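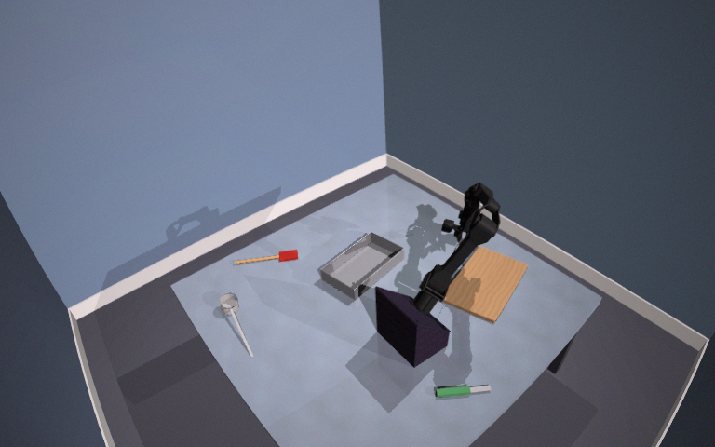

I got to Nasico's Jeston works just after eight on Friday, and Youssra Fahmy had me in a hairnet before I'd finished saying hello. They make up kitchen sets there, 700 boxes on a normal shift, and until last spring every spoon, board and tray went in by hand.

Now there are arms on two of the lines, and I could have watched them all morning! But the best part of the visit was the planning room upstairs, where Kekeli Frimpong tries out each new job on screen before anything is moved on the floor. She used to be a packer herself (six years on line two) and she knows which items roll, which ones catch on a sleeve and which ones everybody hates. Handles are her big subject. She lays the tools out at awkward angles on purpose and sees what the arm can reach, then goes down and asks the packers what she's missed.

They tell her, too. Ward Kramer got the whole layout of his bench turned round after one tea break, and he's still pleased about it. His wrists are better, he says, though he misses the chat - checking finished boxes is a quieter job than filling them, and the two people either side of him have moved to the Sturkdale site.

I asked about jobs. Youssra said 161 people work at Jeston now, the same as before the arms came, but the night shift has gone and not everyone was happy to lose the extra pay. I was glad she brought that up herself.

Lunch was in the canteen with Mahmoud Ait Ali, who is learning Kekeli's job two afternoons a week and loving it. Go if they run another visit, and wear flat shoes.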